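위브우드(Wevwood) 공유식당 주말 브런치 스태프 모집합니다

급하게 올려요. 8월부터 같이 하실 분 6명. 홀 4, 주방보조 2. 경력 무관, 초보 환영. 오래 하실 분 우선!

저희는 동네 작은 식당이고요, 아침 겸 점심만 합니다. 메뉴 단출함. 수프, 샐러드, 제철과일, 빵. 저녁장사 없음. 술 안 팔아요. 단골 비율 높고 분위기 조용한 편입니다. 단체손님은 가끔, 예약으로만 받아요.

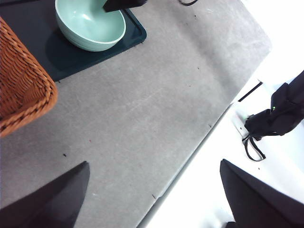
하는 일

홀 - 주문받기, 서빙, 테이블 정리, 계산. 예약전화 응대 조금. 포스기는 첫날 알려드림.
주방보조 - 과일·채소 씻고 다듬기, 그릇 세척, 마감청소. 칼질 못하셔도 됨 (배우면 됩니다). 식자재 들어오는 날은 박스 좀 나릅니다. 무거운 건 둘이서.
공통 - 오픈 전 쟁반이랑 그릇 세팅. 테이블 닦기. 이거 은근 중요해요, 저희 매니저 베델 월데마리암 님이 꼼꼼하게 보십니다.

근무시간

오전 8시 ~ 오후 3시, 중간에 휴게 1시간. 주말 이틀 다 되시는 분 먼저 연락드려요. 하루만 가능하신 분도 일단 지원은 해주세요, 자리 나면 연락합니다. 8월 첫째주는 교육 위주라 좀 일찍 끝나요. 교육시간도 시급 똑같이 나갑니다.

급여 / 복지

시급은 면접 때 말씀드림. 최저보다는 위입니다. 홀, 주방 동일. 주휴수당은 법대로, 4대보험 해당되시면 가입.
식사 제공. 채식 하시는분 미리 말해주세요.
앞치마 드립니다. 신발은 미끄럼방지 되는 걸로 개인 준비.
석달 지나면 시급 한번 조정해요.

보통 뭐 먹냐고 물어보시는데 직원식은 다김 하일루 셰프님이 그날그날 정하세요. 매운거 자주 나옴. 못 드시면 따로 해주십니다.
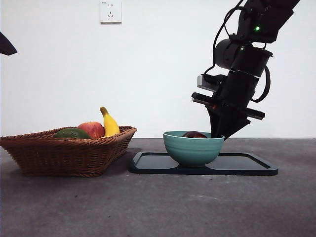

후식은 커피나 과일 중에 고르시면 되고, 퇴근할 때 남은 빵 가져가셔도 돼요. 선착순입니다 ㅎㅎ 주차는 안됩니다. 자전거는 뒷마당에 세우시면 되고 버스 정류장은 걸어서 금방.

이런 분이면 좋겠어요

시간 약속 지키시는 분. 못 나오게 되면 전날까지는 꼭 말씀해주시는 분. 말투 부드러운 분. 영어 조금 되시면 홀에 도움 됨, 필수는 아님. 만 18세 이상. 보건증 필수이고 없으시면 합격 후 발급받으셔도 괜찬습니다.

지원방법

문자로 이름, 나이, 사는 동네, 가능한 요일, 희망 파트(홀/주방) 보내주세요. 이력서 양식 자유, 없어도 됨. 사진 필요없어요. 끝번호 1271로 보내시면 되고 전체 번호는 가게 문 앞이랑 게시판 상단에 있습니다. 전화는 영업중엔 못 받아요ㅠ 문자가 빠릅니다.

면접은 가게에서 짧게 봅니다. 편한 복장으로 오세요. 결과는 붙든 안붙든 문자 드려요.

문의 담당 로이만(Yee-man Lo)
작성 2020년 6월 7일, 인원 차면 글 내릴게요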